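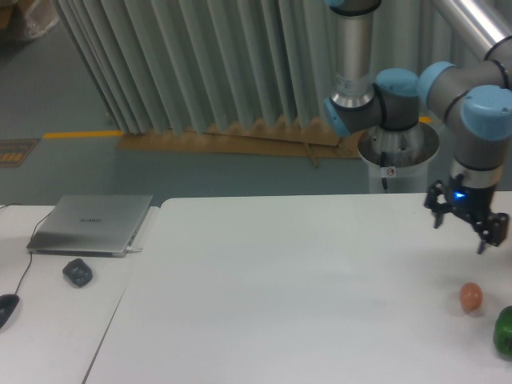 Call for Participants: Food Handling and Table Setting Study

The Estutach Institute invites adults to take part in a study of how people pick up, move and put away everyday foods. Sessions take place in the Pennington Building on the Sturport campus, at white worktables on the ground floor. Applications are open until Friday, September 20, 2019.

What participants do

Each participant attends 4 sessions of 63 minutes. Common foods, such as an egg or a green vegetable, are placed on the table, and the participant is asked to move them to a bowl, a carton or a marked place. Some tasks are done with one hand and some with both. Between tasks, participants answer short questions on a laptop at the adjoining table. A mouse is provided, and no typing skill is needed.

No cooking is involved, and participants are not asked to eat anything. Breakage is expected and carries no penalty.

Who may apply

Applicants must be 18 or older and able to sit or stand at a table for the length of a session. They must have normal or corrected vision. Left-handed applicants are especially encouraged. Persons with an egg allergy, or with an injury to the hand or wrist in the past eight weeks, cannot be enrolled. Current employees of the Institute are not eligible.

Payment

Participants receive a gift card after each session and a further card when the final session is complete. Parking in the Drullgate lot is free on session days. Travel costs are not reimbursed.

Privacy and consent

Written consent is obtained at the first visit. Hand movements are recorded on video, and names are stored separately from all recordings. Participants may withdraw at any time and will keep any payment already received.

How to apply

Application forms are available at the front desk of the Pennington Building, Room 1309, and may be returned there in person or by campus mail. Please state your preferred hand and the mornings or afternoons on which you are available. Questions should be addressed to Ghada Matar, Study Coordinator, at the same office. Selected applicants will be notified in writing.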